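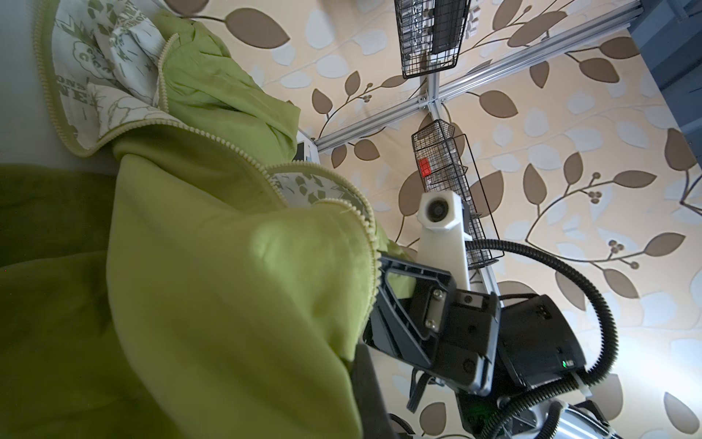
第5章では、寝具や膝掛けに使われる起毛布を取り上げる。前章までに扱った平織や綾織の布は、糸が面に沿って並び、厚さも糸の太さからおおよそ見当がついた。起毛布の場合は、布の表面から立ち上がった繊維が厚さの大部分を占めており、押せばつぶれ、離せばある程度戻る。そのため厚さを一つの値で言い表すことが難しく、測定するときには必ず加えた圧力をあわせて記録する。外観にも特徴がある。黄緑色のフリースの毛布を寄せて置くと、ひだは鋭い折れ線にならずに丸くふくらみ、表面にはつやがなく、陰になった部分はオリーブ色に近く沈んで見える。折り返したところにのぞくクリーム色の裏地にはオリーブグリーンの図柄がプリントされており、表と裏で布に求められる役割が異なることもわかる。本章ではまず起毛布のつくりを説明し、続いて保温のしくみ、複数の布を組み合わせた製品の構造、最後に洗濯と保管に伴う変化へと進む。

目次 前の章へ 次の章へ 用語集 索引 ページの先頭へ

5.1 起毛布とは何か

布の表面に繊維の端や輪を立たせたものを、広く有毛布と呼ぶ。このうち、いったん織りあげた布や編みあげた布の表面を針布などでひっかき、糸の中の繊維を引き出して毛羽を立てたものが起毛布である。はじめから毛になる糸を別に用意し、地組織に織り込んだり編み込んだりしたものは添毛布またはパイル布といい、タオル、ビロード、コーデュロイがこれに属する。両者は製法による区別であって、手触りによる区別ではない。パイル編みの布をさらに起毛する製品も多く、店頭で布に触れただけではどちらとも決められないことがある。

フリースという語はもともと羊一頭分の刈り毛を指した。現在の衣料や寝具の分野では、編地を起毛し、毛先を切りそろえた布をこの名で呼ぶことが多い。原料の多くはポリエステルであるが、綿を用いたものや、他の繊維と混ぜたものもある。したがって「フリース」という呼び名から繊維の種類を断定してはならない。繊維の種類は組成表示で確かめる。

起毛の工程は、次のような順に進むのが一般的である。編みあがった生地を洗って油剤を落とし、染色し、乾燥させる。つぎに、細い針を植えたローラーを生地の表面に当て、針先で繊維を少しずつ引き出す。一度に強く引き出すと糸が切れて布の強度が落ちるため、弱い起毛を何回か重ねる。引き出した毛羽は長さがまちまちなので、回転する刃で先端を刈りそろえる。この工程を剪毛(せんもう)という。最後に熱を加えて幅と寸法を整える。

剪毛の程度は外観と手触りを大きく左右する。毛を短くそろえた面はなめらかで、毛玉ができにくい。長めに残した面はやわらかく厚みが出るが、毛が寝やすく、なでる向きによって色の濃さが違って見える。光を受けたとき、毛先がこちらを向いていれば濃く、毛の側面がこちらを向いていれば淡く見えるためである。裁断のときに毛の向きをそろえるのはこのためで、そろえずに縫い合わせると、同じ反物から取った二枚の布が別の色のように見えることがある。毛の向きは、手のひらで縦方向に軽くなでて確かめる。なめらかに感じる向きが順毛、引っかかりを感じる向きが逆毛である。

5.2 空気を抱える構造

繊維そのものは、どの種類であっても空気より熱を伝えやすい。厚手の布が暖かいのは、繊維が熱を発するからでも、繊維が熱をまったく通さないからでもない。繊維のすきまにとどまっている空気が、熱の移動を妨げているのである。この動かない空気を静止空気という。

静止空気が働くためには二つの条件がいる。一つは、すきまが十分に多いことである。もう一つは、そのすきまの空気が簡単に入れ替わらないことである。起毛布は前者の条件をよく満たす。立ち上がった毛羽の間には細かな空間が無数にあり、布の体積のかなりの部分を空気が占める。ところが後者については弱い面がある。編地は目が開きやすく、風が当たると内部の空気が押し出されてしまう。室内では暖かい膝掛けが、風のある屋外ではあまり役に立たないのは、このような事情による。

布の保温性を調べる簡単な方法に、冷却法がある。湯を入れた容器を布で包み、一定の時間がたったあとの温度の下がり方を、包まない場合と比べる。同じ布でも、ぴったり巻きつけたときと、ゆとりをもたせて包んだときとでは結果が変わる。ゆとりがあれば布と容器の間にも空気の層ができるからである。ただし、このゆとりが大きすぎると層の中で対流が起こり、かえって熱が逃げやすくなる。毛布を身体に掛けるときにも同じことがいえ、肩口や足もとが開いていると、温まった空気がそこから出ていく。
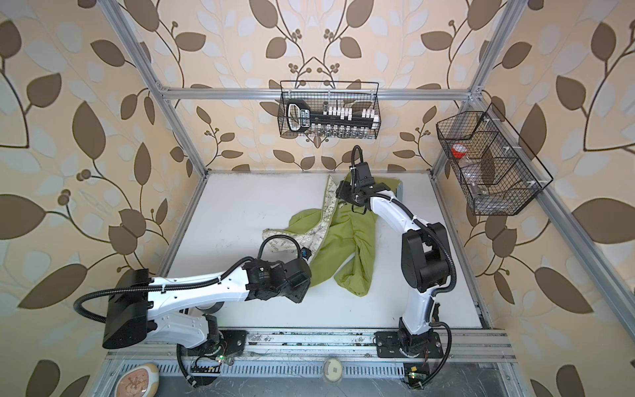 湿気の影響も見のがせない。布が水を含むと、すきまの空気が水に置き換わる。水は空気に比べてはるかに熱を伝えやすいため、ぬれた布の保温性は大きく下がる。ポリエステルは繊維の内部にほとんど水を吸わないので、脱水したあとに残る水分が少なく、乾きが早い。一方で、就寝中の汗を繊維の中に取り込む働きは小さく、肌に直接触れる用い方ではむれを感じる人もいる。綿は水をよく吸うが、吸った水を手放すのに時間がかかる。寝具では、肌の側に綿の布を置き、その外側に起毛布を重ねる使い方がよく見られる。二つの繊維の性質を場所によって使い分けているといえる。

重ねる順序についても触れておく。掛け布団と毛布のどちらを上にするかは、家庭によって習慣が異なる。毛布を身体の側に置けば、やわらかい面が身体の凹凸に沿い、余分なすきまが減る。掛け布団の上に置けば、布団から出ていく熱を外側で抑えることになる。羽毛布団の場合、重い毛布を上に載せると羽毛がつぶれ、布団の中の空気が減るおそれがある。どちらがよいかは布団の中身と毛布の重さによって変わるので、一律には決められない。

5.3 裏地・縁・付属

膝掛けや毛布には、一枚の布だけで作られた製品と、二枚以上の布を合わせた製品とがある。一枚もので両面を起毛したものは、表裏の区別が少なく、軽く仕上がる。二枚を合わせたものは重くなるが、それぞれの面に別の性質をもたせることができる。起毛した面には明るい無地を用い、裏には図柄を入れた布を用いる、といった組み合わせがその例である。

プリントを施す布には、表面が平らなものが向いている。毛足の長い面に図柄を印刷すると、色が毛の根元まで届きにくく、毛が動くたびに下の地色が現れて輪郭がぼやける。細い線や文字ではこの影響がとくに大きい。無地の起毛布とプリントした平らな布を合わせれば、両者の長所を生かせる。

布を合わせるときに問題になるのは、伸び方と縮み方の違いである。編地は横方向に伸びやすく、織物はあまり伸びない。縮みやすい綿の布と、縮みの少ないポリエステルの布を合わせると、洗濯のあとで片面だけがつれ、縁が波打つことがある。これを避けるには、裁断の前に綿の布を水に通して縮ませておく。この処理を地直しという。縫い合わせるときの糸の張りも影響し、強すぎれば縫い目に沿ってしわが寄る。

縁の始末には、三つ折り縫い、かがり縫い、別布でくるむ方法、テープや飾りひもをはさみ込む方法などがある。縁はもっとも擦れやすく、手でつかまれることも多いので、本体より先に傷む。縁だけを付け替えられるように縫っておけば、製品全体を長く使うことができる。ファスナーやボタンなどの付属がついた製品では、付属の硬い部分が洗濯中に起毛面をこすり、毛をからませることがある。閉じた状態で裏返し、洗濯ネットに入れるとよい。

家庭用の寝具を扱うプレドスカ(Pledska)社の製品検査を担当したタク・ミンギュ(Min-kyu Tak)は、返品された膝掛け1,505枚の傷みを分類し、縁のほつれがもっとも多く、起毛面の毛玉がこれに次いだと報告している。布地そのものが破れたものは少なかった。この結果は一社の製品に限られたものであり、ほかの製品にそのまま当てはめることはできないが、縁の始末が製品の寿命にかかわることを示す資料として引用しておく。

5.4 使用と洗濯による変化

使いはじめの起毛布からは、剪毛のときに切られた短い繊維が落ちる。これを遊び毛という。遊び毛は数回の洗濯で減るが、その間は濃色の衣類と一緒に洗わないようにする。

使いつづけると、表面に毛玉が生じる。毛玉は、毛羽がこすれてからみ合い、小さな球になったものである。羊毛のように弱い繊維では、できた毛玉が使ううちに脱落する。ポリエステルのような強い繊維では、毛玉を支える繊維が切れないため、いつまでも表面に残る。強い繊維ほど毛玉が目立つのはこのためで、布の品質が低いからとは限らない。取り除くときは、引っぱらずに根元をはさみで切るか、毛玉取り器を軽く当てる。引っぱれば新しい毛羽が引き出され、次の毛玉のもとになる。

洗濯の条件は取扱い表示に従う。液温の上限が40度と表示されている製品であれば、それより低い温度で洗う。表示の数字は上限を示すもので、その温度にする必要はない。柔軟剤は静電気を抑え、手触りをよくするが、使いすぎると吸水性が下がる。綿100%の裏地をもつ製品では、この影響が使用感に現れやすい。

熱にも注意がいる。ポリエステルは熱可塑性をもち、高い温度で押さえられると、毛が倒れた形のまま固定される。アイロンを直接当てた部分がつやを帯びて平らになり、もとに戻らないのはこのためである。折り目を取りたいときには、浴室など湿気のある場所に広げてつるし、乾いてから毛の向きに沿ってブラシをかける。

保管の前には汚れを落とし、よく乾かす。圧縮袋は場所を取らないが、長く押しつぶされた毛は起き上がりにくくなる。重いものを載せず、ゆるく畳んで、棚の上段など空気の動く場所に置く。羊毛を含む製品には防虫剤が必要である。ポリエステルだけの製品は虫に食われにくいものの、食べこぼしなどが付着していると、汚れとともに繊維がかじられることがある。

次の節では、実際に数種類の起毛布を用意し、毛の向き、厚さ、吸水性を調べる。各自、使わなくなった膝掛けや毛布の端切れを持ち寄り、組成表示が残っていればその内容を先に書き写しておくこと。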